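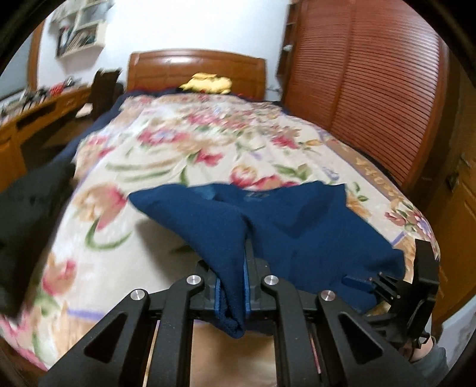
Looking after your Stan gripper: frequently asked questions

Maintained by Naveed Bajwa, Conton workshop, Drodenbridge. Last changed 12/09/2019.

How often should I check the pivot bolts?
Every 60 hours of use, or whenever the fingers start to waggle. They should turn freely with no side play. If you need both hands to close the jaws, you've overdone it.

The jaws meet at an angle. Is it broken?
Probably not. One side of the linkage has slipped, usually after a drop that didn't happen. Slacken both sides, close the jaws on a flat card, then tighten a little at a time, swapping sides as you go.

When do the blue finger pads need changing?
We get about 900 grips from a pair on cloth, fewer on anything gritty. Change both together. A new pad opposite an old one will pull fabric sideways, and you will blame the software.

Can I wash the pads?
Yes, with a damp cloth. Fleece sheds, and the fluff makes them slippery. Please don't use furniture polish - Ehsan Tanoli has seen the results and would like not to again.

The cable keeps snagging. Can I tape it down?
Leave it a small loop by the bracket. Taped flat, it pulls at the connector each time the jaws open.

Can I fit Gremum pads?
They fit. They are also 2 mm thicker, so the jaws need setting up again from scratch.

Where do I send a dead one?
To the workshop, with a note of what it was doing at the time. "Nothing" is not a note.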